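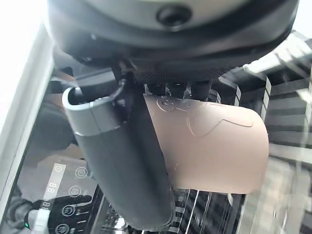

*Fig. 1. Wrist view, fingers over the control panel. Note the pink pad on one finger and the dark one beside it.*

## Unit 6: Comparing Fingers on a Glass Panel

Handout for the appliance bench. Revised Jun 25, 2024. If your copy says the Danska fingers are "recommended," you have the old one. Please recycle it.

### 6.1 What we are comparing

Three finger sets, one arm, one wrist camera. The task is to press a round button on a flat appliance panel and get the appliance to agree that it was pressed. Every group believes this will take ten minutes. Bring lunch.

- **Jetton**: stiff, narrow tips. Very precise about touching the wrong spot.
- **Danska**: softer tips that bend on contact. You will ask for one position and receive another one nearby.
- **Magalhães**: broad soft pads. Forgiving to press with, and they hide a good deal of whatever you're pressing.

The controller is the Domoven unit from Unit 4, same firmware, same opinions about emergency stops.

### 6.2 Reading the wrist view

Look at Fig. 1 again before you write any code. The panel sits in the lower left, and the housing takes up almost the whole top of the view. A good share of your pixels will always be robot. Mask the housing and fingers first, then go looking for buttons.

Glare is the second problem. There is a blown-out patch at top left and another bright spot at lower right, and the right side is full of striped reflections. An edge detector loves those stripes. Last term Isauro Arriaga's group spent an afternoon tracking one with excellent accuracy.

The readout shows 88 with an 8 under it. Do not treat that as a temperature, a time or a result. Your parser should be able to reject it, and several of yours currently log it as a cooking program.

The round outlined icons are your best landmarks. They run in a diagonal column from this viewpoint, so a search that assumes "buttons are stacked vertically" will find one and lose interest.

### 6.3 Procedure

1. Fit the finger set. Record which one. (Yes, every time.)
2. Move to the hover pose and save one image.
3. Locate the target icon and convert it to arm coordinates using your Unit 5 calibration.
4. Approach at the slow speed setting. Stop on contact.
5. Hold for 300 ms and retract.
6. Log the commanded position, the measured position and whether the panel responded.

Repeat until you have enough presses per finger set to say something you would defend out loud.

### 6.4 Numbers from last term

Aurora Bastos merged the logs from all groups. She started with 1,765 press attempts and kept 824. The rest had no finger set recorded, see step 1. Of those kept, 524 got a response from the panel.

Do not quote this as a success rate for any one gripper. The groups chose their own lighting, and one group chose none.

### 6.5 For your write-up

Two pages. Compare at least two finger sets and cover:

- position error at contact, with a plot whose axes have names
- how much of the target each finger hides on approach
- presses lost to reflections, and how you decided it was reflections

"The gripper was bad" will be returned for more detail. Marks on the pads should be noted before and after your session, so we can stop having that conversation in the hallway.

Calibration files go in the shared folder under your group number. Files named `final_final2` will be deleted unread.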